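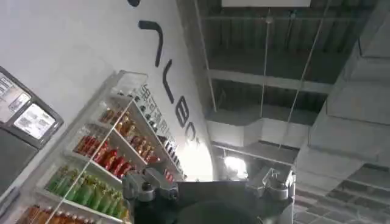 Remby: a collection of celebrity and royal news items with source notes

Remby is a set of short entertainment news stories, the kind that run four paragraphs and quote "a source close to the couple." Each item is paired with notes on where its claims seem to come from. It was put together by Illia Zakharchenko and Fedir Boiko, who both used to rewrite this kind of copy for a living and don't trust most of it.

Please read the limits before using it. They are longer than the features, and they should be.

What is in it

Every record is one published item about a public figure: a radio guest spot, a charity visit, an engagement, a haircut. The text was licensed from two small syndication outlets, Hornen and Palamarchuk. We did not scrape anything. Names of private individuals (children's teachers, neighbors, bystanders who gave a quote) are replaced with a placeholder.

Fields

id: a short string, stable between releases
outlet: hornen or palamarchuk
headline: as published, including the exclamation marks
body: plain text, with photo captions removed
occasion: one of 7 labels (broadcast, charity, family, fashion, travel, legal, other)
claims: a list of sentences that state something checkable
origin: for each claim, where the item says it got it
origin_checked: for each claim, what we found when we went looking
notes: free text, often grumpy

The origin field takes the item at its word. If the story says "a statement from the family's office," the field says statement. The origin_checked field is the one we would rather people used. It can be statement, interview, other_outlet, social_post, unnamed or not_found. A surprising share of "exclusives" end up as other_outlet.

How it was labeled

Two of us read every item, separately, with the headline hidden. Headlines were shown afterward and could not change the labels. When we disagreed we talked it over, and if talking didn't settle it the claim went to not_found. That pushes the numbers toward doubt. We know, and we think the opposite mistake is worse in this field.

We spent no more than 40 minutes looking for the origin of any one claim. Some would surely turn up with more digging. Treat not_found as "we gave up," never as "made up."

The occasion label is weak. A prince on the radio talking about a charity could be broadcast or charity, and we picked whichever came first in the story. Anyone building a topic model on that field is measuring paragraph order.

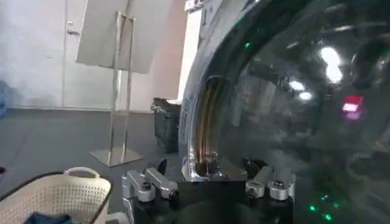 Can I use Remby to train a detector for fake celebrity news?
We'd advise against it. The labels record where a claim came from, and a badly sourced claim may still be true. A model trained on them will mostly learn which outlet's house style it is looking at.

Known problems

Palamarchuk items are longer and name their sources more often. Part of that is better reporting, and part is a style rule that makes writers say "told reporters" even when one reporter was on the call.

Age is given after nearly every name in the Hornen items, and it's wrong more than it ought to be. We left the errors in.

Quotes get trimmed between outlets. We mark a claim as other_outlet if the wording matches an earlier story closely, which misses paraphrase completely.

Royal stories are overrepresented, and the May batch is worse than the rest. Don't read anything into how often a person appears.

Tools

The loader is called Marko. It reads the records, drops duplicates and prints a count per outlet. It does not produce a credibility score. People keep asking for one. A single number for a whole story would hide the only thing the collection is good at, and we aren't going to add it.

Run marko check before you report any result. It compares your copy with the release and complains if the body text has been changed, which happens often when a spreadsheet program gets hold of the curly quotes.

License and removal

Research use only. The outlets keep the rights to the text; the labels and notes are ours and may be reused with credit. If you are named in an item and want it taken out, open a request with the record id. We remove first and argue later.

Still to do

Second pass on the legal items, which Fedir labeled on his own for the first release
Split charity into visits and fundraising
Decide what to do with items later corrected by the outlet without a note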